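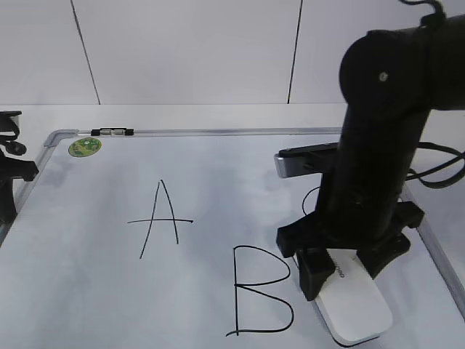
October
Şükran Tekin

Started the day with the madder, which I'd left soaking overnight under a plate in the enamel pan, and it smelled like a wet garden shed in the nicest possible way. Colour already coming out before any heat, a sort of strong tea. I was half tempted to throw a skein straight in and see, but Araceli has the patience I don't and she made me write down the starting point first, so here we are, writing it down.

The wool is the Alleck batch, the one that came off the farm greasy and went to Tollitz for spinning. All of it together came to 2,933 g on the kitchen scales, in several goes as the bowl isn't big enough. Slightly down on what the mill put on the label, and I think that's just the air being dry in the store at the moment. Wool takes up so much damp from the room that I don't get excited about it any more. We wound off 100 g skeins for the tests and put the rest back in its bags with the lavender.

Scouring: did it again, even though Tollitz say it's scoured. There is always a bit of spinning oil left and it comes back to haunt you as pale patches weeks later (see the disaster with the blue cushions, earlier in this book, I'm not going over that again). Warm water, a squeeze of the plain washing-up liquid, no stirring, let it cool where it stands. The rinse water had a faint bloom on top so I feel quite smug about having bothered.

Mordant next. Usual alum, and Araceli wanted to try it without cream of tartar this time. Her thinking is that with madder the tartar pulls the colour towards orange and we want the brick red that everybody asks for at the open weekend. My thinking is that the tartar makes the wool feel softer and I'd rather sell soft orange than scratchy red! So one pan with and one pan without, and we will let the skeins argue it out. Both went up slowly on the ring until they were steaming and then sat. I do wish the left-hand ring would hold a low heat. It's either off or trying to boil, and I spent a good part of the morning sliding the pan half on and half off like someone making custard.

Note for next time: tie the skeins in more places, and looser. One of the Alleck ones had a tie so tight there's a little white ring under it where nothing got in. Some people do that on purpose and charge extra.

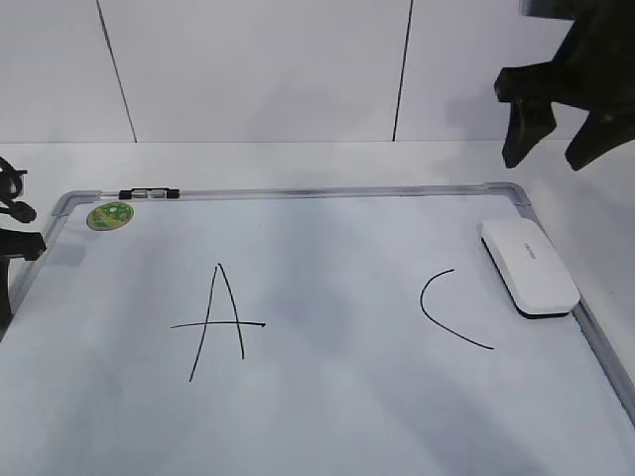 The whiteboard, flat on the table.

Back to it after lunch. The Jerkbridge water question. For anyone reading who wasn't here in the summer: we get our tap water hard as nails, and madder loves that, while weld quite likes it and logwood sulks. The Jerkbridge lot are on the soft side of the hill and swear their reds come out salmon whatever they do. So Araceli drove over with the big containers and brought some of theirs back, and I ran the same madder, same weight, same pan washed out in between, once in ours and once in theirs.

Well. Theirs is salmon! Really pretty salmon, mind you, I'd wear it, but you would never guess it came out of the same jar of root. Ours is a good rusty red with a bit of brown underneath. I then put a pinch of chalk into what was left of the Jerkbridge bath and dropped in a scrap of the offcut wool, and it came out a good deal closer to ours. So I'm going to ring them and tell them to stop buying expensive root and get a bag of chalk. They will pretend they knew.

The thing I need to watch with madder is the heat, and I let it run away a bit on the second pan (that ring again). You can smell it go, it turns from garden to something more like old boots, and then the browns come out and there's no getting them back in. I took it off as soon as I noticed. The skein is fine but it's duller than its sister and I've put a knot in the tail so I don't mix them up. Nearly 30 minutes at the top heat is plenty for this root, I think. After that I'd leave it in the cooling bath overnight and go home.

Kusuma is the other thing. That's our name for the recipe with the pomegranate rind, after the notebook we copied it out of, and I keep wanting to try it under madder as a first bath. The rind gives a yellowish ground on its own and quite a lot of tannin, and I have a feeling it would warm up the salmon nicely without chalk. Araceli thinks it'll go muddy. She may well be right, she usually is about mud. I've put rind on to soak in the old jam pan and it can have a go when the rings are free.

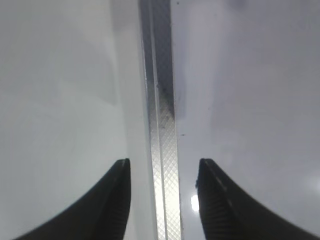
Anyway the rind needs longer than the recipe says. The copy in our book has it simmering straight from dry, and every time I do that I get a weak bath and a lot of floating bits that work themselves into the yarn and have to be shaken out on the back step. Soaking first and then straining through an old pillowcase is much better. I must change the recipe card. I say that every time and then the card goes back in the tin looking exactly the same as before.

Lightfastness: the strips from last month's weld are still up in the south window with the card over one half. Had a peek. The covered bit and the uncovered bit are not the same yellow any longer, the uncovered has gone a little greenish and flat. Not terrible for a plant yellow. I wouldn't put it in a wall hanging but I'd put it in socks. Madder strips from today can go up next to them when they're dry, both waters, tartar and no tartar, and this time I'm writing the labels in pencil. The felt pen ones have faded faster than the dye.

Exhaust baths. There is loads left in the madder pan, it's still a proper colour when you lift some in a spoon. I'm keeping 2 litres of it in the lidded bucket for Araceli, who wants that washed-out peach for the lining of her bag, and the rest can take the grey fleece just to see what happens over a darker wool. Please don't tip the bucket. It has a lid and a label and it is under the sink on the right.

Things to get in: alum (we're down to the crumbs), pH strips, another pillowcase, rubber gloves that fit a person with small hands. And could whoever has the long wooden spoon bring it back, the short one means my cuffs go in.

Ten past five. Skeins are hanging on the line over the sink, unrinsed, in the order they went in with the knotted one at the end nearest the door. I'll rinse them in the morning once they've properly cooled. Araceli has the key.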